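Equipment Review: Viltness Compartment Organizer, Small Format

The Nomevbridge Workshop Office reviewed the Viltness organizer in February as a possible replacement for the open trays in which small metal parts are now kept. The box was used at the assembly tables on ordinary working days. Roltow supplied it under the standard purchasing terms.

The organizer is made of translucent gray plastic and closes with two small latches. Staff were able to identify most contents through the closed lid, although very small pieces were harder to tell apart. The compartments kept rings, washers and short fittings separate when the box was carried level between rooms.
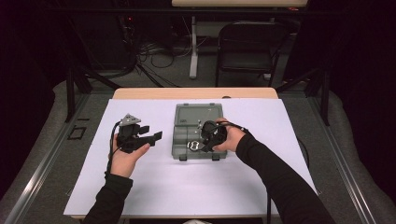

Performance at the table was satisfactory. The box takes up little space on a work board and can be left open while parts are being sorted. Shiny metal pieces show up well against the gray plastic. Larger rings do not lie flat in the narrower compartments and should be stored elsewhere.

The latches are the weaker feature. They are small, and staff wearing gloves found them slow to open. One latch also loosened during the review period, but it continued to hold.

The Bastos tray, reviewed last year under file 2293, has deeper compartments and a stiffer lid. It is opaque, however, and each tray must be labeled by hand.

The Viltness organizer is approved for bench use with light parts. It is not approved for shipping or for storage above shoulder height. Departments may order up to 2 per table through the supply desk, using catalog number 895.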